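Steamed Buns at the Table – Gallery

Posted 25 August 2025

Steamed buns are on the menu again at the Carrillo Street kitchen, and this gallery has two pictures from the steaming table. The setup is small and easy to copy at home: an electric steamer pot, a perforated steel tray, a glass lid and a plate. Everything fits on one white table with space left over on both sides.

The buns are a plain wheat dough with no filling. Ours is the Fendetier recipe, which makes 9 small buns and uses milk in place of half the water. They are shaped by gathering the edge of the dough to the top and giving it a twist. Click either picture for the larger version.

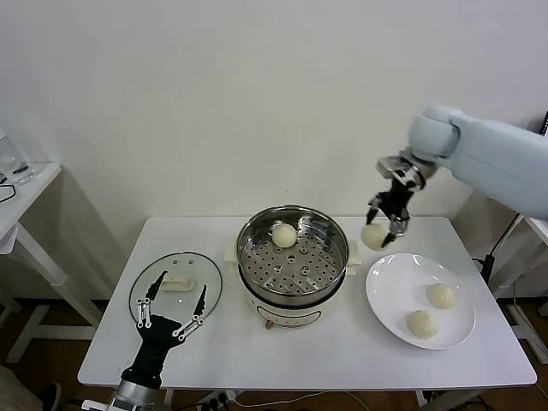
Two buns on the plate, one on the tray and one in the air between them. The glass lid lies flat to the left of the pot.

A note on spacing, as we get asked about it often. The buns swell as they cook, and two that touch will tear when they are pulled apart. Leave a gap the width of a finger on every side. If the tray is too small for the whole batch, steam the rest in a second round and keep them under a clean towel until then.

We do not line the tray for this recipe. A light wipe of oil over the steel is enough, and the holes stay open for the steam. Paper squares work too – cut them a little smaller than the base of the bun.

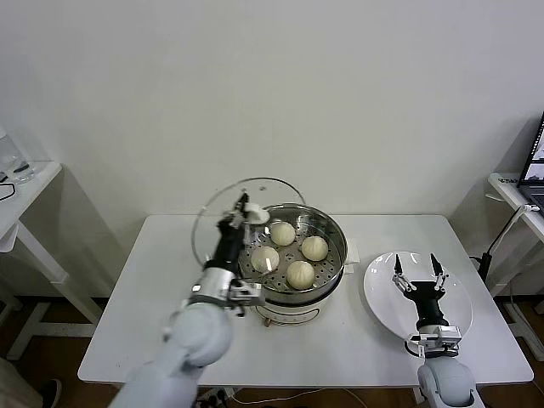
Four buns on the steel tray, two at the back and two at the front, with the glass lid held up over the left side of the pot.

Lift the lid with the far edge first, so the steam goes away from you and the drops on the glass run back into the pot. Turn the heat off and wait 2 minutes before opening it.

The plate should be dry. Buns set down on a wet plate go soft underneath and stick. Leftovers can be frozen once they are cold and steamed again straight from the freezer.

The next gallery goes up in September and will cover scallion rolls. The full bun recipe is on the Fendetier page, under Doughs.

Filed under: Kitchen, Steaming, Buns
Gallery no. 68
Views: 962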